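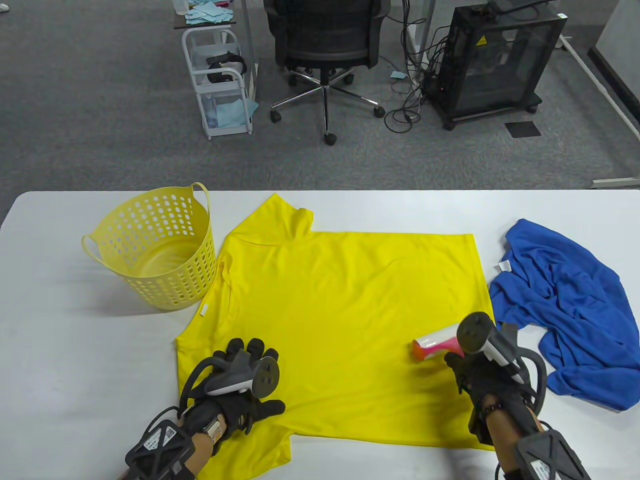 Maintenance of the glove station at our Hurkstead site became my responsibility in September, and this post sets out how the cell is now prepared and cared for. The station supports the folding work carried out under the Trurkar project. An operator handles garments at a table while both hands and wrists are tracked, and the recorded motion is later used to program the folding arms. A yellow T-shirt laid flat on the white table, with one gloved hand at either side of it, is the standard starting arrangement. Each glove carries its controller on the back of the hand, and the wrist tracker is strapped separately on the forearm. Most of the faults I am called to investigate begin at one of those two mounting points.

## Before the first session

The controllers are charged overnight and are not issued below 80 percent. I check the mounting plate on each glove by hand, first along the fingers and then across them. Any movement at all means the plate comes off and is refitted. Mohandas Pinto, who held this duty before me, tightened the plate screws daily. I have moved to a thread-locking compound and a weekly inspection, and we have had fewer stripped inserts as a result.

The wrist trackers require more patience. The strap must be firm enough that the lattice does not rotate when the operator turns the palm upward. Watches and bracelets may be worn, provided the tracker sits clear of them on the forearm. The code on each tracker is wiped with a dry cloth only. Alcohol lifted the print on two of our early labels, and I would ask colleagues at other sites to take note of this.

## Calibration

Calibration takes 13 minutes when it goes well. The operator holds both hands flat on the table, then raises them to shoulder height, and the procedure is repeated with the hands crossed. If the left and right sides disagree by more than the permitted margin, the straps are reseated before any software setting is touched. Pavithra Kurup wrote this rule after losing most of an afternoon to a correction that proved to be a loose buckle.

## Gloves and table

Glove fingertips are replaced after 50 hours of use. We attempted to extend this to twice the period and found that the pads began to slide on cotton. Replacement pads come from Kustton, and the current order is for 40 sets.

The table is cleared of lint between garments. A lint roller is kept within reach of the operator for the shirts themselves, and used sheets are to be discarded at once. Cables are examined at the end of the day, particularly where they meet the floor.

The log remains on paper for the present. Nair has requested an electronic version, and I expect to begin the transfer once the spare controllers have been labeled.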